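Room check, upstairs bedroom – June round
Checked by: Nele Aerts
Copy to: Koen Verschueren

1. Bed covering. OK. What a cheerful bed! Pink, yellow, teal, polka dots – I'd have loved it at any age. Clothes are still laid out on top for sorting, including a light-blue one spread flat and a big white cloth.

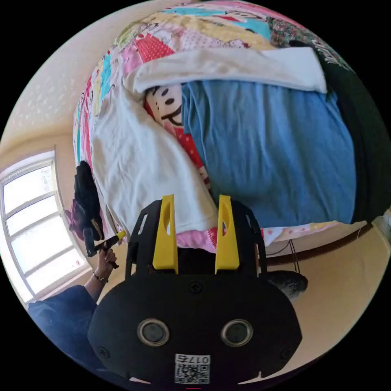

Please finish the folding before the mattress gets its turn, and check the seams and corners while the covers are off. Karlijn Van Dijk has the spare sheets.

2. Wall fan. Mounted high and well away from the bedding, great spot for it. Still to do: wipe the grille, test all speeds, try the bracket by hand.

3. Floor and cables. Needs action. One thin black cable crosses the floor near the corner of the bed. Run it along the wall and clip it down.

4. Clothes over the side of the bed. Minor. Easy to catch a foot in at night, so fold them or hang them up.
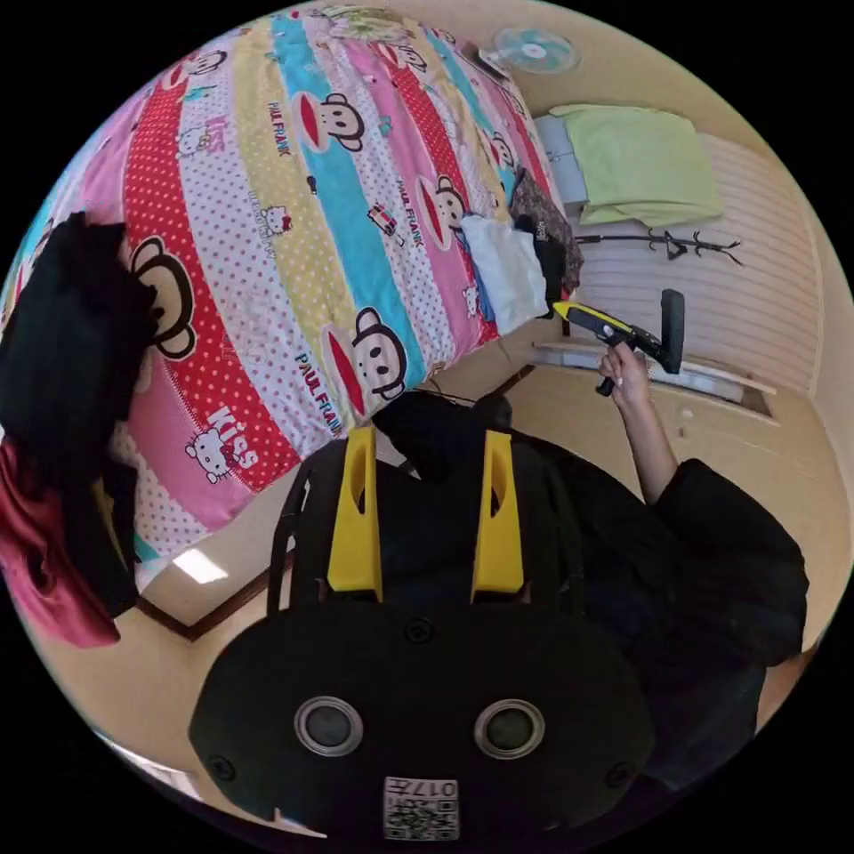

Items 2 to 4: fan, floor cable, clothes at the bed edge.

5. Shelf. Light green blanket folded on it, lovely. Check the fixings once a year.

Recheck: item 3 first, then the fan. Wanting Kong has the cable clips.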